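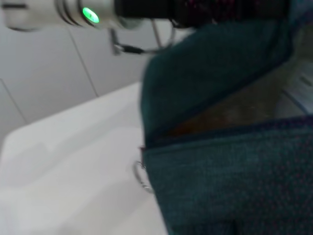 Workshop > Notebooks > Household Chores > Bag Handling

Previous entry Next entry Index Search

May 22, 2021

Purpose of the session: to assess whether the two-arm cell can manage a soft zippered bag to the standard Kanley requires for its lunch-packing chore. Rigid boxes were signed off in December. Fabric remains the open item on the list.

The bag keeps no fixed shape. Its opening widens or closes according to where the cloth is held, and a grasp point chosen one moment may lie inside a fold the next. The zipper edge is the feature we would most like the planner to rely on, and the wrist view is the best source for it. 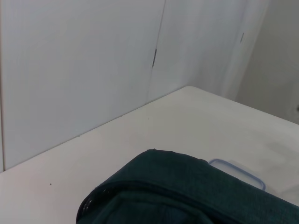 Clear plastic is a separate difficulty. A transparent lid or box on a white table offers little except its rim, and cloth lying over part of that rim leaves less still. Zurnurard has asked that containers be scored apart from bags, and the log sheet now has a column for this. Limit per attempt remains 200 seconds.

Two-handed holds are to be recorded under run 3708, with the grip points written down for each arm.

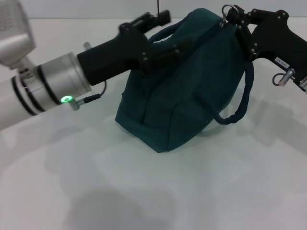 A pinch near the handle gives the fingers plenty of cloth, but it also creases the front panel and may hide the seam. Grevberg prefers the top corners. Both methods should be tried — five attempts each — before settings are changed.

Present opinion: lifting a bag is within reach of the machine. Packing one unattended is not yet a chore we would hand over.

Open: ask Kowalchuk for softer finger pads.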